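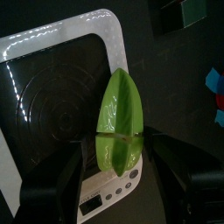
Carambola dropping all its flowers

irenag
14 October 2015
Potted carambola from the Maksymiv nursery, in the ground since May. It blooms, then every flower falls. I feed it Candeo granules every 2 weeks. Leaves look fine.

pekcombe_grower
Too much nitrogen. Stop feeding until spring.

vkushnir
I don't agree. Mine gets fed all year and sets plenty. Is yours in wind? They hate wind -- I lost a whole bloom to it before I put up shade cloth on the north side.

irenag
Open on the north side, yes. Fence on the other three.

pekcombe_grower
Wind matters, but look at the bag. If the first number is the biggest, that's a lawn feed.

vkushnir
She said the leaves look fine. Overfed ones get dark and floppy.

irenag
First number is the biggest. I'll quit the granules and hang 50 percent cloth.

flatbed178
Do one at a time or you won't know which it was.

vkushnir
Cloth first, then.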